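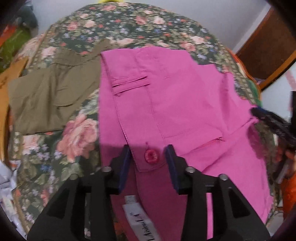
**Gerkside, August**

## Thread: Hem tape or sew it? (and what do alteration places charge you)

**birdie_m**

Moved to Gerkside in the spring and need pants taken up. I have four pairs that are all too long and one skirt where the button sits in the wrong place on the waistband. The cleaner on Skolton Road quoted me $34 a pair for a plain hem. Is that normal now? Where I used to live I paid less than half that, but it was a woman working out of her front room and I never asked how she made money.

I own a sewing machine and have used it twice. Tempted by iron-on tape.

**nabil_sleiman**

$34 is high for a plain hem but not crazy if it's lined or if they keep the original edge. Ask which one they're quoting. Tomaszewski, the tailor next to the hardware store, did mine for less and had them back in 6 days. Cash only when I went.

Don't use tape on anything you wash a lot. Mine let go at the heel first, every time.

**threadcount200**

Disagree on the tape. I've had tape in two pairs of work pants for over a year, washed every week. People put it in badly. You need to:

- wash and dry the pants first so they shrink before you measure
- use a damp pressing cloth
- hold the iron still and press down, don't slide it
- leave them flat until they're fully cold

Most people skip the last one and put them on while they're still warm.

**nabil_sleiman**

I did all of that. It still came off. Maybe it depends on the fabric. Mine were a heavy cotton.

**threadcount200**

Heavy cotton needs the heavy-duty tape, the light one is for curtains and dress pants. What weight did you buy?

**nabil_sleiman**

Whatever was on the hook by the register.

**Lama H.**

To the original question: moving a waistband button is a ten-minute job and you shouldn't pay anyone for it. Close the waistband while you're wearing the skirt, mark the new place through the buttonhole with a pin or chalk, take the old button off and sew it back on at the mark. If the fabric is thick, lay a toothpick across the top of the button while you sew, then pull it out and wrap the thread under the button a few times. That gives you a shank so the button doesn't pull.

If you're moving it more than an inch the zipper or side seam will start to look off, and then it's a real alteration.

**birdie_m**

Thanks. It's under an inch. Do I need special thread?

**Lama H.**

Regular polyester thread, doubled. Some people wax it. I don't bother.

**hadi_from_sundovham**

I worked a counter at an alterations shop in Sundovham for a few years so here is the other side. A plain hem is not just one line of stitching. Someone has to pin it on you, press it, cut it, finish the edge, sew it, press it again, and deal with you if it's wrong. In our slow months the rent didn't care that hems were cheap. We did 228 hems one August, nearly all school uniforms, and that month paid for two bad ones.

So $34 doesn't offend me. What I would object to is paying that and getting a visible machine stitch on dress pants. Ask for a blind hem. If they can't tell you what that is, leave.

**threadcount200**

Fair, but she has a machine at home and most machines come with a blind hem foot. Birdie, look in the accessory tray.

**birdie_m**

There's a foot with a metal guide down the middle and a little screw on the side. Is that it?

**threadcount200**

Sounds like it. Practice on an old pillowcase first. The folding is the confusing part, the sewing is easy.

**georges_ah**

I'd go the other way – pay for the two pairs you wear to work and practice on the other two. I tried to learn on my good pants and ended up with one leg shorter than the other. Then I evened them up. Then I had to even them up again.

Also measure both legs separately. Mine are different and I was well past forty when I found out.

**nabil_sleiman**

+1 to measuring both legs. And wear the shoes.

**birdie_m**

OK. Two pairs go to Tomaszewski, with a question about the blind hem. Two stay here with me and the foot. The button I'll do tonight while the kids are in the bath.

**Lama H.**

Check that the buttonhole isn't fraying while you're at it. If it is, go over the edge by hand before you move anything.

**birdie_m**

It's fine on one side and a bit fuzzy on the other. Same thread for that?

**Lama H.**

Same thread, single, small stitches close together.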